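Drawing and Composition, Evening Course
Handout 4: Tabletop, horizon and the space between things
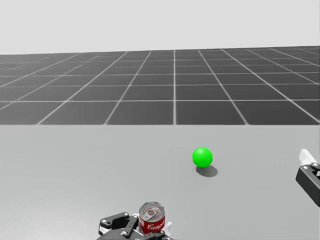 Fig. 1. Pale sky, dark tiled floor, light grey tabletop. The green ball rests on the table.

Bring this sheet on Friday along with your A3 pad, two pencils (an HB and a 4B), a ruler and a rubber. If you missed last week, Chaltu Lemma has spare copies of Handout 3, and you will need the part on eye level.

1. Eye level

Eye level is the height of your own eyes, carried straight out in front of you. On flat open ground the horizon falls at eye level. If you sit down, the horizon drops with you. If you stand on a chair, it rises.

In a room you can't see the horizon, but you still have an eye level, and every level line going away from you is governed by it. Lines below your eyes, such as floorboards and table edges, climb towards it. Lines above your eyes, such as the top of a door frame, slope down to it. Mark it lightly on the paper before you draw anything else. Most of the drawings handed in last term went wrong at this step, and no amount of shading put them right afterwards.

2. Bands

Before drawing objects, divide the sheet into its large flat areas. In a still life there are usually two or three: the table, whatever is behind the table, and sometimes a wall or window above that. Decide how much of the sheet each one gets.

A deep table band gives objects room to stand one behind another. A shallow band pushes them into a row, which suits some subjects (bottles, for instance) and makes others look cramped. Try not to split the sheet exactly in half unless you have a reason to.

Anca Mihăilă's studies of the Stornow harbour wall, which we looked at in week two, use three bands and very little else. The middle band is the darkest in all of them. Look again at how she leaves the top one almost bare.

3. Tiles and grids

A tiled floor is the quickest way to show depth, and the easiest to get wrong. The rules are short.

Lines running across, parallel to your shoulders, stay level. They get closer together as they go back.
Lines running directly away from you meet at one point on the eye level.
To find the spacing of the cross lines, draw one diagonal through the nearest tile and carry it on. Each place it meets a line going away gives you the next cross line.

Do not guess the spacing. People nearly always leave the far tiles too deep, and the floor then seems to tip up like a ramp.

4. Round things

A ball is drawn as a circle from nearly everywhere, so its outline tells you little about where it is. What places it is its contact with the table and the shadow next to it. Keep the shadow darkest at the point of contact and let it soften as it moves off.

A can is different. Its top and bottom are circles seen at an angle, so you draw them as ellipses. When the can is upright and below eye level, the bottom ellipse is always a little rounder than the top one. Ellipses have no corners. If yours come to a point at each end, draw them again, larger, moving from the shoulder.

5. Strong colour

One bright object among greys will be looked at first, wherever you put it. Tudor Ghiță's advice was to place it last, on a scrap of cut paper, and slide it about until the rest of the drawing still gets its share of attention. We will try this with coloured paper in the second half of the class.

6. Exercises for this week

a) Draw a kitchen table with two objects on it, standing up. Draw it again sitting down. 20 minutes each.
b) Draw a tiled floor, six tiles wide, using the diagonal method. Leave the working lines in.
c) Fill one page with ellipses. Aim for 50.
d) Read Rodica Nedelcu, Looking at Plain Things, pages 154 to the end of the chapter. The Briddale library has it on the short loan shelf.

Work for the Susville show should be given to Rohani Hutapea unframed, with your name in pencil on the back. The last date for this is the end of January. Shading and cast shadows are covered in Handout 5.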